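How to Check a Mobile Game Before You Spend Money on It

Store pages for phone games are written by people who get paid when you tap Install. Keep that in mind and most of what follows will seem obvious. I went through this routine with Bandara, a tile-matching game that a lot of people seem to love, and I'm still not sure I love it.

You need a phone, a notebook or notes app, and a week. Yes, a week. Anyone who tells you they can judge one of these games in an afternoon has only seen the part that was built to be seen in an afternoon.

Step 1. Read the permissions before the reviews

Open the store listing and scroll past the trailer. Find the section on data and permissions. A matching game has no use for your contacts. If it wants them, close the page. Bandara asked for notifications and nothing else, so I carried on.

Step 2. Sort the reviews by lowest first

Five-star reviews are mostly one word long. The three-star ones are worth your time. Bandara had 3,371 reviews when I looked, and the middling ones kept bringing up the same complaint, a difficulty wall at level 84. Write down whatever complaint keeps coming up. You will want to know if you hit it too.

Step 3. Turn things off

Before the first level, go into settings and switch off notifications, auto-join events and "suggested offers." In Bandara the last one sits two menus deep under Account, which tells you how much they want you to find it. Turn the music off as well if you like. I did after one loop.

Step 4. Play without paying for 7 days

No starter pack, no "one time only" bundle at 99 cents. The starter pack will be back on Tuesday under another name. Keep a short log: levels played, ads watched, minutes spent waiting for lives. Don't trust your memory on the ads. I would have guessed five in my first sitting and my notes said 14.
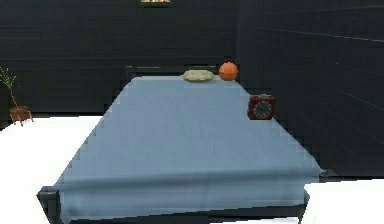
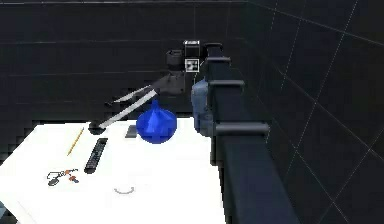
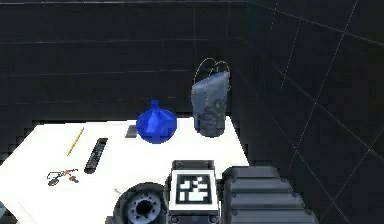
Step 5. Find the wall

Every free puzzle game has a point where it stops being generous. You'll notice it when you lose three or four times in a row by a single move and an offer for extra moves pops up each time. Maybe that's chance. I have my doubts. Note the level number and stop for the day.

Come back the next morning and try the same level cold. If it goes down on the first or second try, you were probably tired. If it doesn't, look at what the game is selling on that screen, and you'll have a fair idea of what kind of game you installed.

Step 6. Work out the real price

Games love to put a fake currency between you and your bank account. Bandara has two, gems and shells, and the exchange rate between them changes with the size of the pack. Pick one item you might want, such as a refill of lives. Look up its cost in gems, then the cost of the smallest gem pack that covers it. That second number is your price – leftover gems don't count, since you can't spend them on anything useful.

Step 7. Compare it with something you pay for once

I used Talluvberg, an older puzzle game with no shop in it at all. It's uglier and the menus are slow. It also let me play for as long as I wanted, and I never had to wait for a heart to refill. Your comparison can be anything, even a paper book of puzzles.

If you still want to pay

Fine. Set a monthly limit in your phone's store account first, not in the game. In-game limits can be raised with two taps. Take a screenshot of the receipt, and check the refund window before you buy.

One more thing on cross-play: Bandara says your progress carries over to a tablet. Mine did, minus the shells. Support told me this was expected.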